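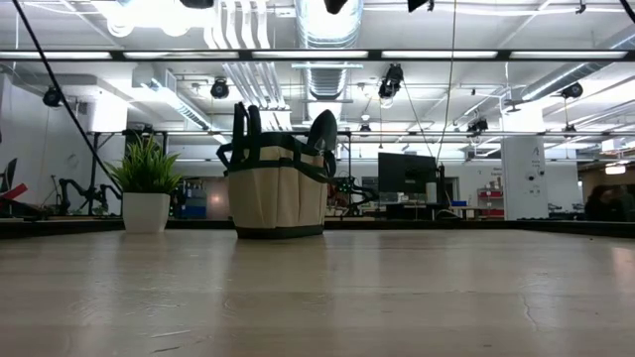

3.2 Materials

The study used a garden tool bag as its main test object because bags of this type are sold widely, are used by people with very different levels of experience, and are rarely repacked once they have been filled. In our earlier survey, many home gardeners said that they kept the same tools in the same places for years, even when they knew that one of those tools was hard to reach. We wanted to know how much of this was habit and how much was set by the shape of the bag.

The bag is canvas, beige with dark green binding, and has straps and a handle strap in the same dark green (Figure 3). It stands by itself on a flat surface. This mattered for the procedure, as participants needed both hands free and we did not want them to prop the bag against anything. Softer bags were tried in the pilot sessions and were dropped. Two of them folded over when half empty, and people spent more time holding the sides open than choosing a tool.

Tools were divided into two groups for the analysis. The first group, which we call grip tools, is recognized mainly by the handle when packed. The second group, scoops and trowels, was packed with the blade up, so that a person could pick one out by its outline. Safety was considered here as well. Blades with a cutting edge were never packed facing up, and participants wore light work gloves from the Salberg range throughout.

Figure 3. Tool bag in the end-grouped layout. Dark handles are clustered at the left end and a dark green trowel-like scoop stands at the right end, with its curved blade above the rim. A small plant in a white cylindrical pot is to the left of the bag.

3.3 Layouts

Three layouts were compared. In the end-grouped layout, the grip tools go together at one end of the bag and the scoop goes by itself at the other. In the mixed layout, the same tools are spread along the full length, with no two of the same kind side by side. In the free layout, participants were handed the tools in a tray and packed the bag however they liked.

The end-grouped layout follows the advice printed in the Flascombe handbook for allotment holders, with one change. The handbook puts the tool used most often on the side of the stronger hand. We kept the layout the same for everyone and recorded which hand each person used. Turning the bag for left-handed participants would have changed the position of the handle strap as well, and we could not have told the two effects apart.

3.4 Procedure

We recruited 50 adults through the Wurkine garden club network. All of them had done some gardening in the past year, and none had seen the bag before. Each person completed 5 rounds with each layout. The order of the layouts was rotated between participants.

A round began with the bag on the table and the participant standing in front of it, hands resting on the table edge. The experimenter named a tool. The participant took it out, laid it on the table, and then put it back when told to do so. The time for taking a tool out ran from the end of the spoken name to the moment the tool cleared the rim. The time for putting it back ran from first lifting the tool off the table to letting go of it. Rounds in which a second tool came out along with the first were kept in the data and marked as tangles.

The task used dry, clean tools. Soil on the blades would have been closer to real use, but in the pilot it built up in the bottom of the bag during the session and changed how deep the tools sat. The bag was emptied and reset between participants.

Participants then answered a short set of questions on how easy each layout had felt -- first for taking tools out, then for putting them back. These were asked separately because pilot participants often gave one answer for both and then corrected themselves.

3.5 Coding

The session recordings yielded 3730 usable tool movements after removing those with a dropped tool or an interruption. Two coders worked from the same guide, adapted from the Jakab scheme for kitchen drawers. The original scheme has a code for "search," meaning any movement of the hand inside the drawer before contact with the target. In a bag, the hand usually stays above the rim until a tool has been chosen, so we changed this code to cover hovering over the bag as well as reaching into it.

Disagreements came up mostly around the cluster of handles, where a participant might touch two grips at once before pulling on one. The coders treated the first pull as the choice and ignored light contact before it. Movements at the scoop end were simpler to code -- the hand went to the blade or it did not. A small number of participants lifted the scoop by its blade and shifted their grip in the air, and these cases were given a separate code, which is used again in Section 4.2.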